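Why Orange Peel Has Dimples

Citrus fruits are a family. Oranges, mandarins, lemons, limes and grapefruit all belong to it, and all of them have the same kind of peel.

The peel has two layers. The outer one is coloured and is called the zest. Under it is a soft white layer called the pith. The zest is full of tiny pockets of oil, and the dimples on the surface mark where the pockets are. Bend a piece of peel sharply and some of them burst. The smell in the air is the oil.
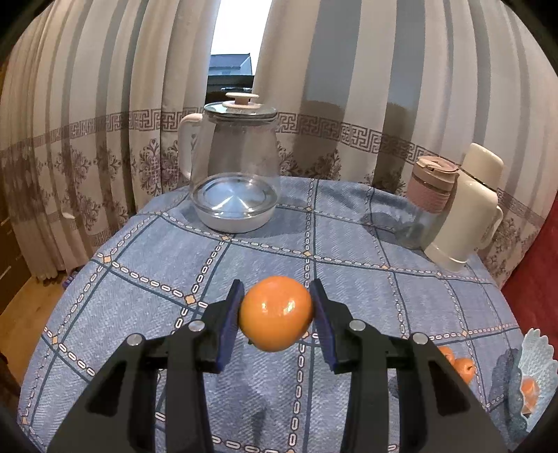

A small orange fruit with a glossy, lightly dimpled peel.

The shine comes from wax. Citrus fruits make a thin coat of it as they grow, and it slows down the loss of water. Shops often sell fruit that has been washed, and washing removes part of the natural wax, so a new coat may be put on afterwards.

Water matters a great deal to an orange. The inside is nearly 90 per cent water, held in small juice sacs. The sacs are packed into segments, and each segment has its own thin skin.
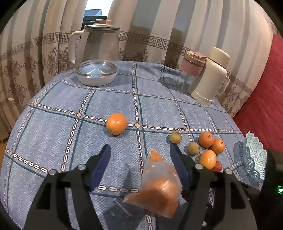 Fruit keeps longer in a cool place with moving air. A closed plastic bag traps damp, and mould grows well in damp – check bagged fruit often. One mouldy orange can spread spores to the fruit touching it, so take it out straight away.

Words to know
Zest: the coloured outer layer of the peel.
Pith: the white layer under the zest.
Spore: a tiny particle that mould grows from.

Text by Tomomi Nakajima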